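Etport forum > Planning and perception > Grasp planner puts fingers through bin wall

ukon_pk
Aug 14, 2019
Hello all. My planner gives good grasps in the middle of the bin, but for objects close to the partition it ignores the panel.

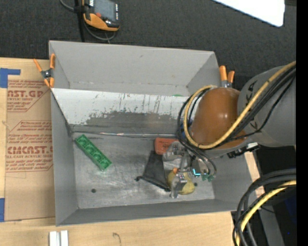 Reply 1, dridex_user
Is the panel in your collision model? The red-orange block is right against the seam. I would crop the cloud 40 mm from it.

Reply 2, ukon_pk
It is only in the point cloud. If I crop 40 mm, I lose that block completely.

Reply 3, mattefloor
I don't agree with cropping. Add the panel as a fixed box and sample more, I use 2,000 candidates per cycle. The black mesh pouch will give you worse depth than any wall.

Reply 4, dridex_user
2,000 is too slow on my computer. With 60 I still get a usable grasp.

Reply 5, ukon_pk
I added the box. Now 66 candidates stay after the check. Will try the pouch next.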